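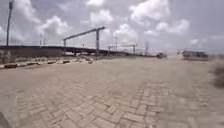
Besprechung Betriebshof Clastlow, Juli 2024
Gegenstand: Kontrollfahrten mit Fahrroboter Murkex

TOP 1 Stand
Der Roboter fährt die Pflasterfläche selbsttätig ab. Strecke je Runde: 730 m. Bei Staub über der Fläche wird die Fahrt von Hand freigegeben. Die Fußrunde entfällt, die Schichtzeit bleibt unverändert. 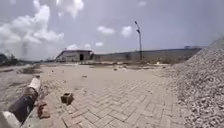
TOP 2 Hindernisse
Lose Steine am Rand der Kieshalde und Einzelteile auf dem Pflaster sind als Sperrpunkte zu führen – Pflege der Karte durch die Frühschicht. Die Firma Drellard liefert die Vorlage.

TOP 3 Personal
2 Stellen wechseln vom Rundgang in die Leitwarte. Einweisung: 30 Stunden je Person. Überprüfung der Regelung im November.
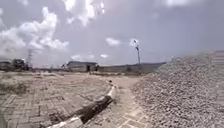
Leobardo Beltrán wendet ein, die Kartenpflege sei Mehrarbeit und in der Stellenbeschreibung nicht enthalten. Der Punkt bleibt offen.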